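May, dye bench, 4:20 pm

Madder vat again, second round on the Safavi cotton. Went in at 41 °C and held there for over 100 minutes, and the color is gorgeous – a proper brick red, so much deeper than last time! Two spoons of chalk made the difference, I think. Barkix swatches still look streaky, need a longer scour.

Printed pieces are the next thing to try, overdyed at half strength.
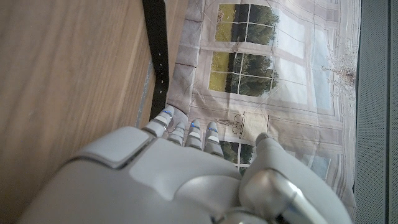 Rinse 6 times, then dry in the shade. Want to test the Clileck mordant on wool too.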